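December 27, 2022

Kollville workshop, bench 3. Stick drift, continued from the April notes.

Question carried over: does the drift come from wear in the resistive track, or from the centring spring no longer bringing the wiper back to the same point? Todor Vukadinović favours the track. I had no firm view before today.

Method. Stick module on the Ovano supply, wiper voltage logged on both axes. Push to full travel, release, wait 3 s, read. 33 releases per direction. Room at 14 °C when I started, heating on late, so the first set is marked and kept separate.

Results, X axis. Rest readings fall into two groups, depending on the side the stick was released from. Gap between the groups is 56 mV. Within each group the scatter is small. A worn track should give noise near centre when the stick is swept slowly, and the slow sweep was clean apart from one spike, which did not repeat.

Results, Y axis. Same pattern, smaller gap. Not worth a table.

So the spring, or friction at the spring seat, looks more likely on this module. One module is not much to go on. Maj-Britt Lie has the Pelkonen samples in the Dronari cabinet and I will ask for two of those before writing anything longer.

Contact cleaner: applied once after the first full run, left to dry over lunch, run repeated. Gap unchanged. Do not repeat this, it leaves a film on the wiper and confuses the later readings.

Handling note – let the stick go cleanly from the side. A thumb dragged over the top on release shifts the rest point by itself. On a complete controller the stick sits down in a round well with a raised rim, so there is less room to get the thumb clear than on the bare module.

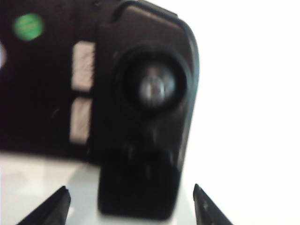 To do

Repeat X axis with the room warm from the start.
Swap springs between old and new module, same wiper.
Ask Todor for his April sweep files, the ones on the share are missing the Y column.
New leads for the Ovano, the red one is intermittent at the plug.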